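Nidside Tabletop Arm Starter Package: Two Months In
Reviewed by Precious Van Wyk
Sunday, April 12, 2020

The Nidside arrived in two crates and came with a setup guide of 123 pages, 17 of which were in a language I can read. I got through those with a pot of coffee and the phone number of Karabo Mahlangu, who runs Nidside's support desk and has the patience of a parking lot.

What you get is a white arm, a black two-finger gripper, a table clamp, a power supply and a license for Dremora, the software that does the thinking. What you don't get is a table. Mine is a plain white one, and it took me most of a Saturday to level it, which the guide covers in one sentence.

First, the good part. The arm is quiet. I can take a phone call next to it, and I have, mostly with Karabo. It goes back to the same spot every time you ask, and when it bumps into something it stops with a sort of polite sigh. The housing wipes clean. I have dripped soup on it.

The gripper is better than I expected for this price. It handles apples well, red or green, and doesn't bruise them as long as you leave the force setting at 100, the factory default. Star fruit are harder. The ribs give the fingers something to hold, but only if they come in at the right angle, and Dremora has its own ideas about angles. Paper cups are where the package earns its keep or doesn't. Standing up, fine. On its side, a cup can roll, fold or shoot off toward the door, and I have learned to keep a sleeve of spares handy.

Now the software. Dremora wants you to teach a pick by guiding the arm through it a few times, then letting it try alone. When this works I feel like a proud aunt. When it doesn't, I get error 1611, which the guide lists as "general." Karabo's advice was to restart and move the cup. I restarted and moved the cup. It worked, and I was a little annoyed about that.

The cable deserves a complaint of its own. It hangs off the side in a big loop that I keep wanting to tuck in. Don't. The wrist needs the slack, and I found out with a loud click. Shezi sells a clip-on guide for it. Nidside should put one in the crate.

I also tried the Orkix arm last June. It was faster and cheaper and sounded like a blender full of forks. I'd still take the Nidside, though I'd wait for the next Dremora update if your work involves a lot of cups.

Four stars. The missing one is for error 1611. 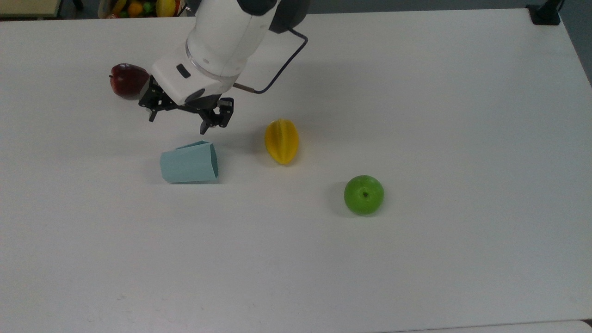 The Nidside's gripper open over a tipped paper cup, with two apples and a star fruit on the table.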